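Does the Away End Make a Difference? A Season Following Zevmont Rovers

18th June
By Ilango Murthy, with Phúc Ngô

When our tutor told us we could pick any question we liked for the end-of-year project, as long as we could collect the numbers ourselves, I think she was expecting something about sleep or canteen food. Phúc and I had been going to Zevmont Rovers games together since we were old enough to be let on the bus alone, so there was never really going to be another subject. What we had argued about for years, usually on that same bus, was whether traveling fans help their team or only feel as if they do. Phúc says they do. I have always been less sure, partly because I have stood in the rain at so many defeats.

So we wrote our question down like this: when Zevmont bring more supporters to an away game, do they play any better? We knew "play better" was going to cause trouble, and it did, but more on that later.

Where the numbers came from

The club plays in a regional league, and the crowds are small enough that one extra minibus can change the feel of an afternoon. The biggest ground we visited, at Rella, holds 3000 people, and even there we never saw it close to full. Most of the others hold far fewer, and the one at Lulumia is really a field with a very nice clubhouse attached (the soup there deserves a report of its own).

For each away game we wrote down the total attendance as announced, the number of tickets sold through the Zevmont supporters' club, the final score, shots on goal for both sides, and corners. Phúc did the shots and I did the corners, and at halftime we swapped so that neither of us got too comfortable. We also gave every game a noise score from one to five, which we each wrote down in secret and then averaged. I was very fond of the noise score at the start and a good deal less fond of it by the end.

We began in October, a little later than we meant to, and missed the first few weeks of the season. I would like to say this was careful planning, but Phúc had a broken wrist and I didn't want to go without him.

What we found

The largest away following came at Rella, where 321 Zevmont supporters made the trip for the cup game. It was a lovely evening, with flags all along the rail and a drum that someone's uncle had brought, and Zevmont lost by two goals. The smallest was the replayed match at Lulumia, when 93 of us turned up and Zevmont won comfortably, with our winger Âu scoring twice in the first half. Anyone who stopped reading there would decide that the fans ought to stay home!

When we put all the games together, though, the picture was a good deal muddier. Results didn't follow the size of the away crowd in either direction. Shots on goal did rise a little at the better supported games, and corners rose a little more, but so did the shots and corners of the home team. Our best guess is that the big away crowds came to the big games, and the big games were simply played faster by everybody. Our tutor called this a confounding factor and was kind enough to say that finding one counted as a result.

The noise score was the real disappointment. Our two secret scores agreed well when Zevmont were winning and badly when they were losing. Looking back through the notebook, I had been marking the crowd down whenever I was fed up, and Phúc had been marking it up out of loyalty. We have left the scores in the appendix, but we didn't use them in the main chart.

Asking the supporters

We also handed out a short paper survey on the coaches and in the stands. We printed 1000 copies, which was far too many, and I still have a box of them under my bed if anyone would like scrap paper. The question we cared about most was "Do you believe your support affects the result?" and nearly everybody who answered said yes. Several people added notes in the margin. One woman who has followed the club for most of her life wrote that she had never thought about it, that she went because her friends went, and could we please ask the club about the toilets at Rella. 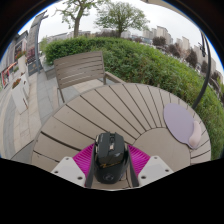
I typed up all the survey answers myself over the spring break, and it took much longer than either of us had allowed for – mostly because of the margin notes, which I didn't have the heart to leave out. Phúc checked every tenth form against my spreadsheet and found a few slips, all of which were fixed before we made the charts.

Two of the players agreed to talk to us as well. Âu told us he hears the away fans mainly during throw-ins and corners, when he is standing still, and that in open play it all turns into one sound. The goalkeeper said he hears every word and would prefer not to.

What we would change

One season of one team is a small sample, and if we did this again we would follow at least two clubs and share the work with another pair. We would borrow a proper sound meter from the physics department and forget about scoring noise by ear. We would also note the weather, which we kept remembering on the way home, and the league position of each opponent on the day, which we had to go back and look up afterward.

I should say too that we were supporters the whole time we were collecting data, and it shows. There is a page in the notebook from the second Rella game where Phúc's tally of Zevmont shots includes one that I'm quite certain was a cross. We talked it over for most of the journey back and in the end left it out.

Phúc still thinks the fans help. I have moved a little toward his side, mainly because of what Âu said about the corners, though our numbers don't prove it. We have both bought our tickets for next season, and the full tables are in the department office for anyone who wants to check our sums.

Filed under: Student Projects, Sports Studies, Soccer

Related projects
Why Do Penalty Takers Look Left?
Pitch Drainage at Three School Fields
A Short History of the Zevmont Supporters' Club
Halftime Snacks and Second-Half Energy: A Class Survey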